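Trustow Lending Library Network
Progress report to the Gagnon Fund, second reporting period
Submitted December 8, 2022, by Haris Cheema, project lead

1. Work completed

The grant covers cataloging and circulation of tabletop games at public branches in the Malstead district. As of this report, 19 branches are lending. Two more have shelving installed but are waiting for staff training. The combined collection stands at 400 titles, all entered in the shared catalog with player count, playing time and a contents list.

Contents lists took longer than planned. The original schedule allowed one pass per title. In practice most donated sets needed a second check against the printed rules, and sets with missing parts were held back until replacements arrived. Of the titles held back in May, 63 have been completed and released. 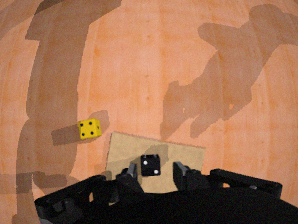
Replacement parts are now ordered centrally through Fikon instead of by each branch. Unit cost is lower, but the minimum order is 1000 pieces per line, so the first purchase used most of the annual parts budget. No further bulk order is expected before the end of the grant.

2. Circulation

Loans rose in every branch open for the full period. Party games and short card games go out most often. Long strategy games are borrowed less and renewed more, and we have extended their loan period to four weeks. Late returns remain within the limit set in the agreement.

3. Issues

The catalog software does not record partial returns. Staff currently enter these as free-text notes, which cannot be searched. The vendor has quoted for a change - the quote is under review and is not included in the attached budget.

Storage at the Malstead main branch is full. Overflow stock is kept in the basement on open shelving.

4. Next period

Open the two remaining branches. Finish the contents check on large-box titles. Decide on the software change. Submit the revised parts budget with the next financial statement.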